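Wondico Forums > Home robotics > Learning from demos
Thread: How messy should the table be? (bimanual oat pouring)

pipkin_b
Posted Thursday, 21:14

Hello all, long-time reader, first proper thread from me. I'm building up a set of demos for a two-arm job: pick up the bag of oats, bring it over to the bowl, tip, stop when the bowl is full, put the bag back down standing up. I drive both arms by hand from a pair of leader arms and record with Flenanent, fixed view plus the wrist views.

I've got 90 good episodes so far and a first policy trained on them. It reaches for the bag beautifully. Then it gets confused the moment I shift anything else on the table, even things that have nothing to do with the oats. So my question is about clutter. I've been keeping the books and the file organiser in there on purpose, and now I'm wondering whether I've done it in the worst possible way, which is to say always the same clutter in nearly the same places.

For anyone who wants to pick holes, this is how I record each one:

1. Home both arms, check the cables aren't snagged round an elbow. Bowl goes on the near side of the books, organiser towards the back.

2. Grab the packet with the right arm, carry it to the bowl. The left arm hangs back near the navy booklet until it's wanted. 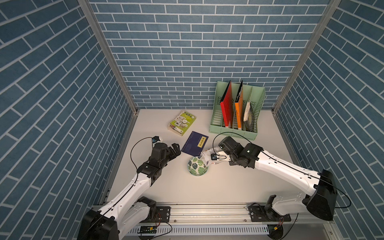
3. Tip slowly. If a big lump drops out I keep going and don't restart, but I tag the episode as lumpy.

4. Stand the bag back on the table, let go, back both arms off, stop recording.

5. Oats back in the bag with a funnel. (The least fun part by miles!)

So – more clutter, less clutter, or different clutter? I can manage up to 200 episodes before the end of August and I'd like to spend the rest of them well.

grommet_lane
Posted Thursday, 21:52

Less. Clear the lot away, get the pour working on a bare table, then bring things back once you've got a baseline. With 90 episodes you haven't got enough to teach it pouring and ignoring at the same time. I lost most of a spring to this with a tea towel task, there was a fruit bowl in every shot and I swear the arm was navigating by the bananas.

Also what's your step 4 like in the recordings? Letting go of a floppy bag so it stays up is a horrible thing to demonstrate. Half of mine would be it keeling over.

Cunha
Posted Thursday, 22:20

I'd disagree with grommet there. If you collect on a bare table you get a bare table policy, and you'll only have to do it all again. Keep the clutter but move it every few episodes. Properly move it, different angle, different side, some of it gone altogether.

What I would stop doing is moving the clutter and the bowl at the same time. If the books always shift when the bowl shifts, you've tied them together and you'll never unpick it.

pipkin_b
Posted Thursday, 22:41

Ooh, that last bit stings, because that's precisely what I do. I have a little reset between batches and everything gets nudged in one go.

@grommet_lane the letting go has improved a lot. I used to open the gripper and yank it straight up, which tugged the bag over. Now I open, wait a beat, and go out sideways. 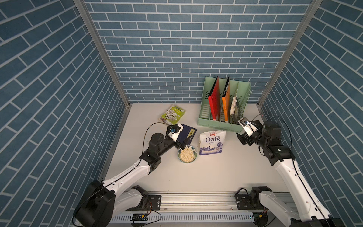 The waiting matters more than I expected when it comes to training, mind you. If I pause too long the policy learns to pause too, and then it sits there for ages as if it's forgotten what it came in for. I went back and trimmed the dead time at the end of every episode, and one of the longest ones still came out at 3191 frames. I'm tempted to bin anything that long. Does anyone have a cut-off they like?

grommet_lane
Posted Thursday, 22:58

I cut anything that's double the usual length. Long ones are nearly always me fumbling, and I don't want it learning my fumbles.

I'm sticking with bare table, Cunha! We can agree to be cross about it.

Cunha
Posted Thursday, 23:05

Cross it is. And please keep some of the fumbles. A fumble that you recover from is worth several clean ones, as long as it ends well. The policy is going to drift off course sooner or later and it has to have seen somebody get back.

m_carrilho
Posted Friday, 07:40

Morning. Margarida Carrilho, I run the teleop evenings at Dostley, and we did a jam jar task last year with a very similar layout. Can you post a wrist view? The fixed view is what everyone looks at because it's easy for us to read, but I've come to think the wrist is where most of these pours are won or lost. If the bag fills the whole view at the moment of the grasp, the clutter hardly matters. If there's lots of background showing, it matters a great deal.

pipkin_b
Posted Friday, 08:15

Thanks Margarida, good shout. I pulled a few out over breakfast (toast, I've gone off porridge). There's a lot more background than I'd pictured in my head.
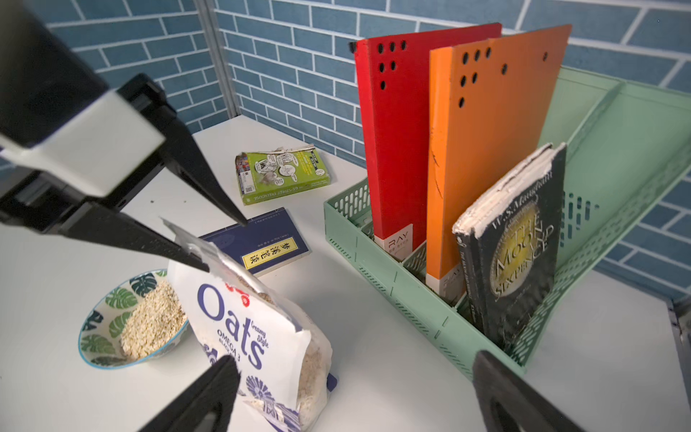 My worry with all of this is what the network is actually holding on to when it lines up a grasp. I always assumed it was the bag, what with the great big "Oats" on the front, but bags crumple and the lettering looks different every time. If I were a lazy network I'd go for things that never change shape. The red and orange folders would do me nicely, stood up in the organiser with those clusters of black holes near the top, or the big gold circle on the cover of The Moon and Sixpence next to them. Those are much stronger landmarks than a shiny white bag. I've had that organiser in the same spot for every single episode, so it may well have learned "go left a bit from Maugham".

I can test that quite cheaply. Leave the bag and bowl alone, take the organiser out, run it 9 times and see where the gripper ends up.

m_carrilho
Posted Friday, 08:33

Do exactly that, and before you record anything else. Then run another lot with the organiser in but turned round. If it's fine with the thing gone and bad with it turned, you know it's reading the thing. We had a cereal box that did this to us.

For the rest of your episodes I'd go somewhere between the two camps. A chunk with the table nearly clear, a chunk with the present clutter, and the biggest chunk with stuff you swap in and out. Write down which is which as you go, you won't remember later.

treacle_servo
Posted Friday, 12:02

Jumping in on a side point. Everyone's on about the books but how much oat is in the bowl to start with? If some of your episodes begin with a few left over from the last go, that's another thing for it to read as "nearly done, stop now". I had a rice scooping policy that wouldn't scoop if there were three grains in the dish.

And dust! Clean the fingers. Mine got so coated that the grip changed over an evening and the later demos had me squeezing harder without noticing.

pipkin_b
Posted Friday, 12:47

Guilty on the dust, treacle_servo. I wipe the table and never think to wipe the fingers. 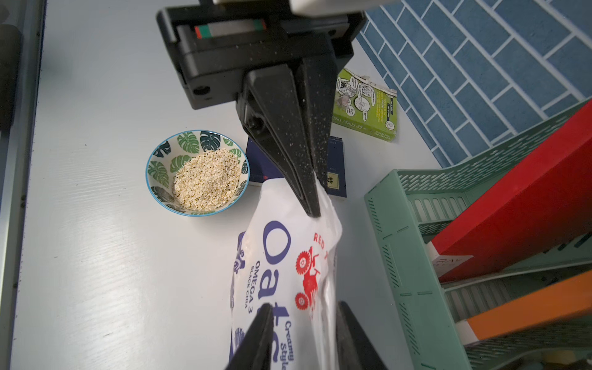 Wrist view, bag pinched at the top. Oat dust on both fingers, worse on the right one.

The bowl always starts empty, I tip it out and give it a wipe with a dry cloth. What I don't control is how full the bag is. First episode of the evening it's heavy and stands up well, and by the time I've spilled a bit here and there it's noticeably lighter. Should I be topping up to the same weight, or is the variation good for it? I can see it both ways.

Cunha
Posted Friday, 13:10

Variation. But weigh it and note the number, then you can look afterwards and see if the failures bunch up at one end.

treacle_servo
Posted Friday, 13:26

Same weight for me, at least until the pour works. I think this is the clutter argument all over again isn't it, ha.

grommet_lane
Posted Friday, 13:31

It is, and I'm with treacle. Fix everything, then loosen one thing at a time.

pipkin_b
Posted Friday, 19:55

Quick update. Took the organiser out, left everything else alone. First go, the right gripper came down well short of the bag and closed on nothing, very politely, then carried its handful of air to the bowl and poured it. The next few were much the same. A couple did get the bag, but high up and off to one side. So it was reading the organiser, or at any rate missing it badly.

I'll do the turned-round version after tea. Then it's fresh recording from tomorrow with Margarida's split, bowl and clutter moved separately, and a damp cloth for the fingers between batches. I'm keeping the old 90 for now and will train with and without them to see if they do any harm.

Cunha, if you've got a list of what you swap in and out I'd love to see it, I'm running low on books I don't mind covering in oats.

Cunha
Posted Friday, 20:18

Mostly kitchen stuff. Mugs, a sieve, a stack of post, one very tired glove. I'll dig out the sheet and stick it up over the weekend.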